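Chapter 3
Pattern and Repeat in Woven Cloth

If you have ever sat in a waiting room and let your eyes wander over the carpet, you have already started the work of this chapter. Most of us look at patterned cloth every day without asking how it was planned (and it was planned, by somebody with squared paper and a good deal of patience!). In the last chapter we dealt with yarn. Now we come to what a weaver does with it, and we will begin with the simplest tools there are, the block and the stripe.

A block is an area where one color is in charge. A stripe is a line of color that runs with the warp or across it. Put stripes inside blocks, turn some of them the other way, and a handful of colors will go a very long way indeed.

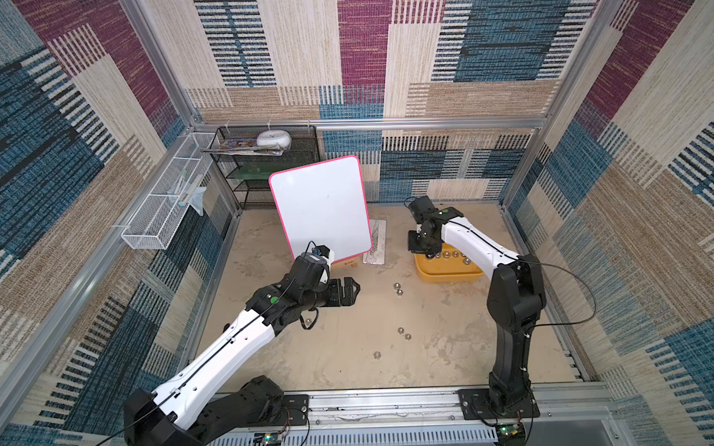
Figure 3.1 Overlapping rectangles in beige, teal blue, maroon and tan, filled with fine striping.

The distance a pattern travels before it starts over is called the repeat. The old Kindholm mill wove a hall carpet with a repeat of 80 inches, so long that people who walked on it for years thought it had no repeat at all. The mill at Droratton went the other way and kept its repeats short, mostly because the looms were small and the orders were smaller. Its pattern book lists 549 designs, and 406 of them are made from nothing but blocks and stripes. Take your time over that number, and try to think how you would keep so many of them from looking alike.

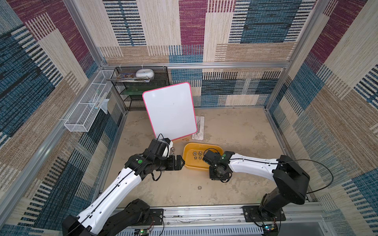

3.1 Reading a Repeat

Start anywhere you like. Pick one block that is easy to find again, a dark one if you can, and move your finger sideways until you meet its twin. Do the same going up. You now have the width and the height of the repeat, and with those two measurements you can draw the whole cloth.
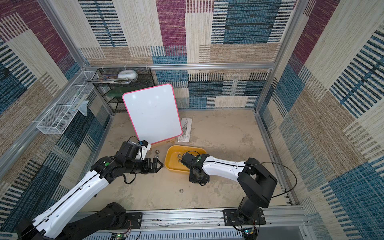 Large blocks can fool you, since two of the same color may have quite different striping inside them. Students at the Forsberg weaving school are told to check the stripes before they trust the color, and I would ask you to do the same in the exercises at the end of this section. You will need squared paper, a soft pencil and a ruler.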